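Notes for week 3: when the base leaves town

Hi all, these are my notes from last time, cleaned up a little for those of you who were out (half the room, I know, it's flu season). Bring them with you, I'll be pointing back to the Clidside numbers a lot.

So we started with the question Dalibor Vaněk asked at the end of week 2: why does a town fight so hard to keep an air base it spent years complaining about? The noise, the traffic, the closed roads. My short answer was payroll. My long answer took up the rest of the hour, sorry!

Take Clidside. The training wing there had 943 jobs on the books the December before the drawdown, counting uniformed people and civilians together. The uniformed folks got orders and moved. The civilians mostly stayed put, and they're the ones you want to follow if you're writing about this for your paper. Where did they go to work? Who bought their houses if they sold? I get a little carried away on this one, but the housing records are so good.

Then we did the supplier side. Sunley did the laundry and catering contract, and Dimitrov ran fuel trucks out to the flight line. Sunley had one big customer and folded. Dimitrov had been hauling heating oil in winter all along, so they shrank and kept going. Please don't write "the local economy suffered" in your paper. Tell me which business, and how much of its income came through the gate.

We ran out of time on Ovness, where the runway was handed to the county for a token 100 dollars and the cleanup bill came along with it. Read the Biljana Stojanovska chapter before we meet again. She's tough on the county (I think too tough, and we can argue about it), but her section on groundwater testing is the clearest thing I've found on the subject.

Paper topics are due 5 March 2026. One paragraph is fine. If you want to do a base outside the ones we've covered, go for it, just check first that you can get hold of the employment figures, and come see me if you get stuck

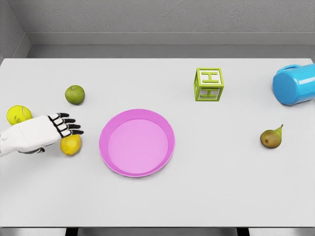 or if you'd like to trade topics with somebody, which is fine with me as long as you both let me know before the deadline.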